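Handout for Lab Session 4: Comparing Two Grippers on the Same Arm
Notes by Wolfram Buschmann

Welcome back, everyone. Last time we got the arms moving and spent a good long while on joint limits, and I know a few of you were hoping to pick something up before we ran out of time. Well, today you will! We are going to run the same small task with two different grippers and find out how much the fingers matter when everything else stays put.

The two grippers are the ones we call Atard and Qian. Atard is the stiff one, with the harder fingertips and the quicker close. Qian is slower and gives a little when it touches something, so it forgives a sloppy approach, but it also lets a block twist in its fingers (you will see this, and you will probably grumble at it, as I did all through May when I was setting up the course).

The task

We use the shape-sorter board and one small block. Start the block on the table in front of the board, bring the gripper down over it, close, lift, carry it to the matching hole and let go. For the cube that means the square hole, and the cube has to drop in without being pushed. If it lands on the rim and sits there crooked, please write it down as a miss, even if a tiny nudge would have sent it home. I know that feels harsh, but a nudge from you hides exactly the thing we are trying to measure.

Before you power anything up, look over your wiring. The cables need enough slack to follow the arm through its whole reach, and the loops near the gripper are the ones to watch, as they can hang down past the fingers and catch on the board or the block. Move the arm slowly by hand first and follow each loop with your eyes the whole way.
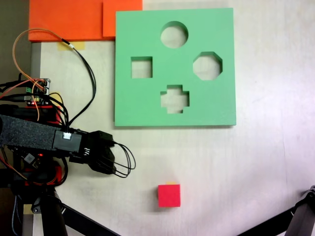 Running the trials

Do 10 tries with Atard, then swap and do 10 with Qian. Put the block back in the same spot every time -- a light pencil mark on the table is fine, and it wipes off. Keep the speed setting at 3 for both grippers, and leave the controller's closing delay at 1,000 milliseconds. Some of you will want to tune it for Qian halfway through. Please don't, or at least save it for the end and log it as a separate run.

For each try, write down whether the block was gripped, whether it turned on the way over, and whether it went in. A few words about anything odd are very welcome too. My own best notes have come from the margins.

For next time

Bring your log sheets and a short paragraph on which gripper you would pick for the cross-shaped hole, and why. If you want to read ahead, the Flatholm notes on compliant fingers are in the course folder, and they are friendlier than they look.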